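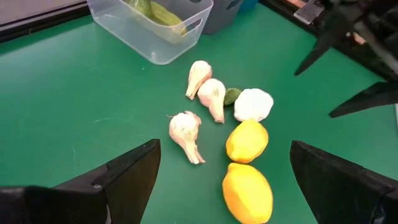 3.2 Picking the produce

I went into this part of the project thinking that artificial fruit and vegetables would be the easy bit. You order a box, you tip it out on the table, and people start sorting. I ended up spending most of March on it, and I still have opinions.

The first set came from Skillska, and it was very cheerful and very shiny. My trouble with it was that everything looked like a toy, so people treated it like a toy. In the pilot at Tralton they built little towers and gave the eggplant a voice (it was fun, I'll admit), but I wanted them to think about kitchens. The second set, from Clornitz, is the one I kept. It's meant for shop displays, and the surfaces have a lot more going on.

Garlic is my favorite example. A plain white bulb shape could be an onion or a turnip, and in the pilot it was called both. Give it some pinkish streaks and a papery neck that thins out into wisps, like the bulb on its side in Figure 2, and people seem to get there much faster. The lemons do something similar with their dimpled yellow skin and the little point at the end. I'd guess you could cover up half of one and still get the right name for it.

The white, bumpy piece in the same figure is harder. I say cauliflower, and so did most people, but there isn't much beyond the bumps to help you along, and a few of them wanted to know if it was popcorn. I left it in. A sorting task where every item is obvious doesn't tell you much about how people sort, and I liked hearing them argue it out with themselves.

3.3 Neighbors on the table

The other thing I worried about was what sits next to what. I asked 18 adults to arrange the pieces "the way you'd want to find them," and gave them no other rule. Each person did it twice, and the full session took over two hours, with a long break for coffee in the middle.

Color is the pull you'd expect. Garlic and cauliflower are both pale, so they drift together, and then it's anyone's guess whether the person was thinking of color, or of dinner, or just had a bit of space left there. Citrus is a nicer test. A lemon and a lime belong together in most kitchens I know, yet they don't match in color. In Figure 2 the lime is tucked in by the garlic and the cauliflower, with only a dull green sliver showing, while the lemons lie one in front of the other. If you scored that layout on color alone you'd have to call the lime a group of its own, and on a green tabletop it's also the piece that's easiest to miss.

That made me nervous about scoring, so I changed it. I had started with the neighbor rule from the Boersma sheet, where two pieces count as a group if they touch. It's quick to use – but round things roll, and a lemon that has wandered off by an inch hasn't really left its group. I now score by nearest neighbor and write down separately any piece that is partly hidden behind another. The scores for both versions are in Table 4, and the hidden pieces get their own column.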